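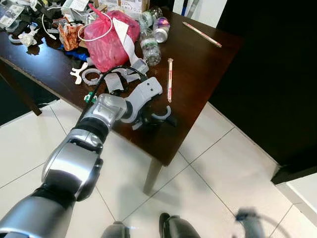

Quem deixou a porta do arquivo aberta?

A empresa que o alugava, segundo a própria empresa, que pôs a frase na voz passiva e a enterrou no quarto parágrafo do comunicado.

Li o comunicado três vezes antes do café. A clínica chamava-se Tavska, a empresa que lhe guardava as radiografias chamava-se Sastalier, e entre as duas havia uma terceira, a Grirnex, cuja função ninguém me soube explicar ao telefone. «Integração», disse a menina da linha de apoio. Perguntei integração de quê. Disse-me que ia passar a chamada, e a chamada foi passada a uma música de piano que durou até eu desistir.

Eu fazia perícias para seguradoras nessa altura. Pagavam-me para duvidar de canos rebentados e de relógios desaparecidos em férias. De servidores percebia pouco, mas um servidor aberto parece-se bastante com uma janela aberta: há sempre alguém que jura tê-la fechado, e há sempre um papel assinado a dizer que fechou.

O papel, neste caso, tinha vinte e duas páginas. Chamava-se relatório de conformidade e trazia um selo verde na capa. Na página 4 dizia-se que todos os acessos eram protegidos por palavra-passe. Na página 22, em letra menor, dizia-se que a verificação dos acessos não fizera parte do âmbito da auditoria. Sublinhei as duas frases a lápis e pus o relatório na pasta, ao lado do recibo do estacionamento.

Na quarta-feira fui à clínica. Ficava no primeiro andar de um prédio com uma farmácia por baixo, e a sala de espera cheirava a álcool e a laranja. O director recebeu-me de pé, para que eu percebesse que a conversa seria curta.

— Não há qualquer indício de que os dados tenham sido consultados por terceiros — disse.

— Procuraram indícios?

— A Sastalier garante que não há.

— E a Sastalier guardava registo das consultas?

Olhou para o computador, que estava desligado.

— Isso teria de perguntar à Grirnex.

Tomei nota. Ele quis saber o que eu estava a escrever e virei-lhe o caderno. Tinha escrito «Grirnex», com um ponto de interrogação. Pareceu aliviado.

À saída, a recepcionista chamou-me com dois dedos. Era uma mulher de cabelo curto, com os óculos pendurados na gola da bata. Disse-me que em Abril tinha recebido um telefonema de um rapaz muito educado, que lhe lera em voz alta o nome de uma doente, a data de nascimento e a parte do corpo radiografada. O rapaz não queria dinheiro. Queria que alguém fechasse aquilo.

— E a senhora o que fez?

— Mandei um e-mail ao director. Depois mandei outro. Ao terceiro telefonema do rapaz já tinha vergonha de atender.

Perguntei-lhe se guardara os e-mails. Abriu a gaveta e tirou-os impressos, agrafados, dentro de uma capa de plástico. Uma pessoa que imprime os e-mails que manda ao chefe sabe para quem trabalha. Também podia estar a proteger-se, claro, e durante a viagem de regresso entretive-me com essa hipótese. O rapaz educado podia não existir. Os e-mails podiam ter sido escritos na véspera. Já vi inquilinos regar a própria alcatifa.

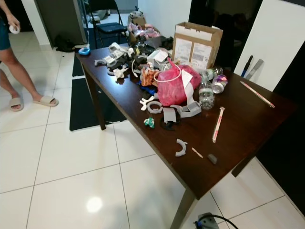 Mas os cabeçalhos batiam certo. Pedi a um colega que os visse, um homem que não acredita nem no boletim meteorológico, e ele devolveu-mos com uma única palavra na margem: «autênticos». Depois riscou-a e escreveu «parecem autênticos», o que, vindo dele, era um abraço.

Faltava a Grirnex. A morada do contrato levou-me a um edifício de escritórios à hora, daqueles em que o nome na porta é uma tira de papel dentro de uma calha transparente. A tira dizia Ásgeirsdóttir, em letras muito finas. Bati. Atendeu um homem de camisola de lã que me explicou, com paciência, que Ásgeirsdóttir era uma marca de consultoria, que a Grirnex era um produto dessa marca e que, sendo um produto, não podia receber-me.

— Mas assinou um contrato — disse eu.

— O contrato foi assinado electronicamente.

— Por quem?

— Pelo sistema.

Disse isto sem pestanejar. Já entrevistei um homem que atribuía o incêndio da garagem ao cão, e esse, ao menos, corou. Perguntei ao da camisola quantos exames tinham passado pelo produto que não podia receber-me. Respondeu que esse número era confidencial, por respeito à privacidade dos doentes.

Escrevi o meu relatório nessa noite. Tinha quatro páginas e nenhum selo. Dizia que a clínica fora avisada, que a Sastalier não guardava registo nenhum e que por isso não podia garantir coisa nenhuma, e que a Grirnex fora paga durante dois anos para ligar um arquivo sem fechadura a um consultório sem curiosidade. A seguradora pediu-me que retirasse a última frase. Retirei a parte da curiosidade. Pediram-me depois que trocasse «avisada» por «alegadamente contactada», e aí disse que não, que tinha os e-mails, e houve um silêncio na linha em que se ouvia alguém a mexer uma colher.

O segundo comunicado saiu na semana seguinte. Falava de cento e trinta e dois doentes. O número agradou a toda a gente, porque cabia numa sala. O director foi à rádio dizê-lo, com voz de quem perdera o sono, e a locutora agradeceu-lhe a transparência.

Eu fiz as contas no verso de um envelope. A clínica tinha quatro salas de radiologia. Cento e trinta e dois doentes era uma manhã movimentada, talvez um dia fraco. Liguei para a linha de apoio, apanhei a mesma menina e perguntei-lhe como tinham chegado àquele total.

— São os doentes afectados — disse ela.

— Afectados em que sentido?

Ouvi-a folhear. Teve a gentileza de me ler a definição por inteiro. Eram considerados afectados os doentes que tinham telefonado a perguntar se eram afectados.

Agradeci. Fiquei algum tempo com o auscultador na mão, a pensar no joelho que eu próprio torcera a descer umas escadas, dois invernos antes, e na farmácia por baixo, onde me tinham vendido as canadianas. Nunca o mencionara à seguradora. Ninguém mo perguntara, e estava, por assim dizer, fora do âmbito.

— Posso ajudar em mais alguma coisa? — perguntou a menina.

Disse-lhe o meu nome e soletrei o apelido. Ela pediu-me um momento e, antes de entrar o piano, ouvi-a dizer a alguém que passavam a ser cento e trinta e três.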